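Sterkel Channel Listings: broadcast schedule dataset

README, version 2

Contents

Sterkel is a collection of programme schedules from small television channels, mostly free-to-air and low-budget satellite stations that carry repeats, genre films and local magazine shows. Each record is one scheduled slot on one channel. The set covers 57 channels and was put together for work on scheduling patterns, repeat rates and the matching of titles across languages.

No audio, video or subtitle text is included. The set holds listings only.

Files

channels.csv has one row per channel, with the channel code, display name, main language, time zone and type (general, film, sport, music, local).

slots.csv has one row per slot. This is the main file and the largest.

titles.csv maps each title string found in the listings to a title number. Several strings may share one number.

gaps.csv lists the stretches for which no schedule could be found. Read it before computing any totals.

All files are UTF-8, comma separated, with a header row. Line endings are LF. Text fields are quoted only where they contain a comma or a quotation mark.

Fields in slots.csv

slot_id: integer, unique, not reused between versions
channel: code as in channels.csv
start: local time, 24-hour clock
end: local time, 24-hour clock; blank if the source gave no end
title_raw: the string exactly as listed
title_no: number as in titles.csv; blank if unmatched
kind: film, series, news, sport, music, shopping, other
repeat: 1 if the source marks the slot as a repeat, 0 if it marks it as new, blank if it says nothing

The broadcast day runs from 06:00 to 05:59. A film that starts at 01:30 therefore belongs to the day before. Users who need calendar days should apply the shift themselves; the script shift_day.py does this and handles the October clock change.
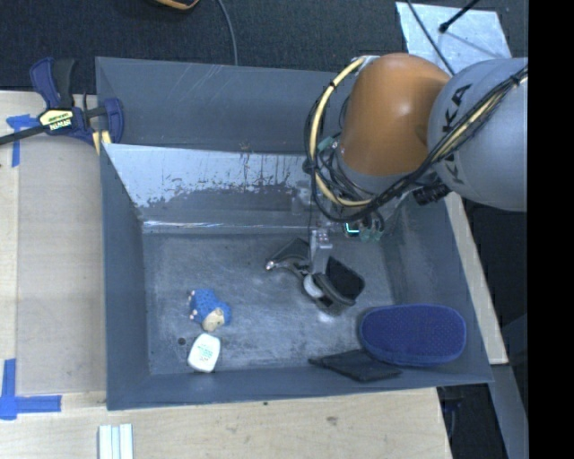
Blank end times are not filled in. For most channels the start of the next slot is a fair stand-in, but the shopping blocks on the Tollton channels overlap by design and will give negative lengths if treated this way. Drop them or handle them apart.

Title matching

Matching was done in two passes. The first compared strings after lowering case, stripping punctuation and removing a trailing year. The second was done by hand by Dougal Semple, working from the strings left over. After the second pass 241 strings remained unmatched. Most are placeholders such as "Feature film" or "To be announced", and they have been left blank on purpose.

Lowering case needs care with Turkish. The listings from Altıntaş use both dotted and dotless i, and version 1 merged them, which joined several unrelated titles under one number. This is fixed in version 2. Anyone with results based on title_no from version 1 should run them again.

Known problems

The repeat field is unreliable for 19 channels, where the source marks every slot as new. These are flagged in channels.csv under repeat_ok.

Ivlow changed its channel type from music to film part of the way through the period covered. Only the later type is recorded.

The kind field follows the source where there is one. Film channels tend to label short fillers and trailers as film. A minimum length of 40 minutes removes nearly all of them.

Sport slots often overrun. The schedule records what was planned, and no attempt has been made to correct it against what went out.

Changes from version 1

Dotless i kept separate in title matching.
gaps.csv added.
Column "genre" renamed to "kind".
Duplicate slots from the Tollton regional feeds removed.

Use

The listings may be used for research and teaching. Do not republish slots.csv in full as a programme guide. Derived counts and tables may be published freely, with the version number given.

Corrections go to Corey Goodwin, who keeps the title table. Please send the slot_id and the proposed title_no; reports that give only a title and a channel take much longer to trace.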